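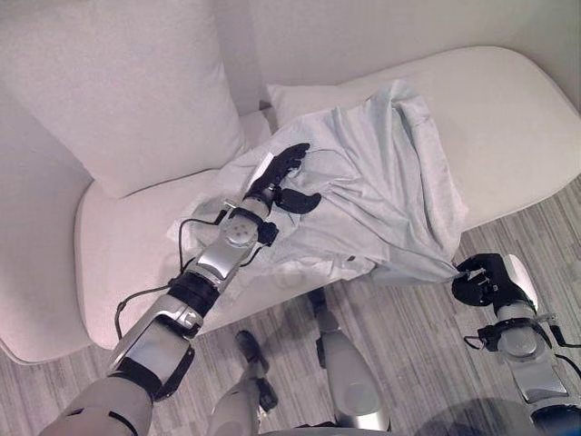

Loose textiles are handled in this unit as a separate class of household item, apart from rigid goods and from upholstery. The class covers throws, flat sheets, shawls, unlined garments and furniture covers that are not fastened. Items in it share one property that governs all later steps: they have no resting shape of their own and take the shape of whatever supports them. On a sofa, the support is uneven. The pale blue-gray cloth lies in soft folds over the middle of the seat, partly over a low cushion at the back, and some of it hangs over the front edge. Three support conditions therefore occur in one piece of fabric, and each needs to be dealt with before a fold line is set.

Unit 8. Soft goods on seating
Course: Domestic Textile Care, Postirdale
Notes prepared by Amparo Espinoza
Revised 12/11/2021

8.1 Terms

Seat plane: the upper surface of the seat, taken from the base of the backrest to the front edge.

Drop: any part of the textile that hangs past the seat plane without support.

Bunch: an area where the fabric lies in more than two layers with no common direction of fold.

Free corner: a corner that can be lifted without moving any other layer. A corner on the drop is usually free. A corner under a cushion is not.

Hold point: the place where the fabric is pressed to the seat while another part is moved.

8.2 Forces acting on the textile

The drop pulls the rest of the piece forward. On coarse upholstery, friction holds the supported part in place until the drop becomes long. On smooth upholstery the supported part slides sooner, and a rounded front edge gives less resistance than a square one. Fiber matters as well. Filament polyester slides more readily than brushed cotton of the same weight.

The bunch adds weight without adding much contact area. When a free corner is pulled and no hold point is used, the bunch travels as a lump and the folds stay as they were. Students often read this as progress, as the cloth has moved. The number of layers has not changed.

8.3 Procedure, flat spread

1. Find one free corner. Start on the drop.
2. Set a hold point with an open hand, fingers flat. Place it on the seat plane, on the far side of the bunch from the free corner.
3. Pinch the corner between thumb and fingers. Take up the hem if there is one.
4. Draw the corner outward, level with the seat. Lifting it high puts air under the cloth and the layers fall back in a different order.
5. Stop when the edge between corner and hold point is straight.
6. Move the hold point along that edge and find the second corner.
7. Repeat for the two remaining corners.
8. Smooth from the center toward the drop.

Cushions lying on the textile are removed before step 1. Cushions under it may stay until step 6, then come out. A large back cushion that stands clear of the fabric can be left alone.

8.4 Folding on the seat

The seat is an acceptable folding surface if the folded width is less than the seat depth. Otherwise move the piece to a table. Halve the long side first, align the hems, then halve again. The Carhuamaca method, used in the second half of the course, folds in thirds and gives a narrower stack. It is not required for the practical.

A garment is treated as a sheet only until its seams have been found. After that, refer to Unit 4. Do not square a garment by its hem alone; the side seams set the fold.

8.5 Common faults

Hold point too close to the pinch. The edge straightens over a short distance and the bunch remains.

Pinch through two layers. Both layers travel and the fold is locked in. Release, separate, start again.

Pressing with the fingertips. This marks napped fabric and leaves small dents in soft seats.

Pulling down on the drop. The whole piece goes to the floor.

8.6 Recording

Use the Hestatano sheet, one line per item. Enter the item code, the fiber if labeled, the surface, and the time in seconds from first contact to finished fold. The sample line on the sheet reads: item 2148, cotton, sofa, 233. Times are compared only within the same surface. Items with no fiber label are entered as U.

8.7 Before the next session

Read Unit 4 again, sections on seams and grain. Bring one unfastened throw or flat sheet from home. Practice cloths from Trakico are available in the textile room until the end of April and are returned folded, label side up.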